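Clevodon Trackside Timing Kit – Set-up Guide
Section 4: Transponders and pit-lane loop 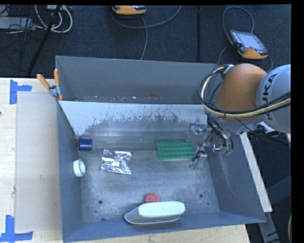 4.1 Before you start

Complete Section 3 (decoder power and network) first. The decoder must show a steady green STATUS light. If the light is amber, the clock has not synchronized and lap times will not be stored.

You will need:
- Clevodon decoder, firmware 5.2 or later
- Clurkano transponders, one per car, plus spares
- pit-lane loop cable with junction box
- laptop with Prernley Race Control installed
- the entry list, with car numbers and classes

4.2 Fitting a transponder

1. Charge the transponder until the light stops blinking. A full charge lasts through a six-hour race with reserve.
2. Choose a mounting point ahead of the front axle, with the label facing the driver's side. Use the same point on every car in a class. Results at the line are measured from the transponder, not from the nose of the car.
3. Mount the transponder no higher than 700 mm above the track surface.
4. Check that there is no metal or carbon fiber between the transponder and the track. Fiberglass is acceptable.
5. Push the holder pin through both lugs and close the clip. Pull on the unit to check it.

CAUTION: Do not mount the transponder within reach of brake ducts or exhaust parts. Heat damage is not covered by the warranty.

Note: On closed-wheel prototypes the floor is usually carbon. Cut an opening only if the series rules allow it. Otherwise use the Escobedo side bracket, part 862.

4.3 Laying the pit-lane loop

1. Mark the pit-entry line with chalk. The loop must cross the lane at a right angle.
2. Cut two slots, 589 mm apart, across the full width of the lane.
3. Lay the cable in the slots with no twists. Leave the loose end on the pit-wall side.
4. Connect the loose end to the junction box, then run the coax to decoder input B.
5. Read the loop resistance on the decoder screen. If it shows OPEN, check the junction box before lifting any cable.
6. Fill the slots with loop sealant and allow it to cure before cars use the lane.

CAUTION: Keep the loop clear of power cables and drainage grates. Where the lane runs next to the main straight, leave a gap between the pit loop and the finish loop – a car on track can otherwise trigger both.

4.4 Assigning cars

1. In Race Control, open Entries and select Import.
2. Load the entry list. Duplicate car numbers are shown in red and must be corrected before you continue.
3. Enter the transponder code for each car. Codes are printed on the underside of the unit.
4. For shared cars, add every driver under the same code and set the driver change mode to Manual or Driver ID.
5. Select Lock. Late entries can still be added with the race director's password.

4.5 Test pass

1. Send one car through the pit lane at the speed limit.
2. Check that the pass appears under input B with a signal strength of 106 or higher.
3. Repeat on the main straight at racing speed, input A.

If the signal is low on one car only, check its mounting point. If it is low on every car, check the loop. For error codes, see Section 9.

Section 4 revised in May by Edvin Boström, technical documentation.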